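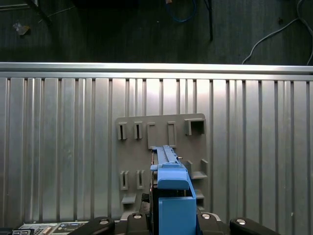

The Lilemard gripper kit is a parallel gripper with rounded black pads, sold for small arms of the kind people build at home. I fitted mine in October and it has since done roughly 200 cycles on the bench. My test is a grey panel of slotted tabs and open rectangular frames, mounted on a ribbed aluminium wall, and a blue plastic part with a long notched rail that has to line up with one of the frames. The pads hold the box section square enough for this, and the screws in them have stayed tight.

Assembly took 70 minutes. The manual is poor – two steps are in the wrong order – and Hazem Bennani's corrected version is worth finding first. Backlash is small but grows with load. The supplied cable is too short for a wrist mount, so I used one from Brorstead.

Good value for light parts. For anything heavier I would look at the Sotaseo.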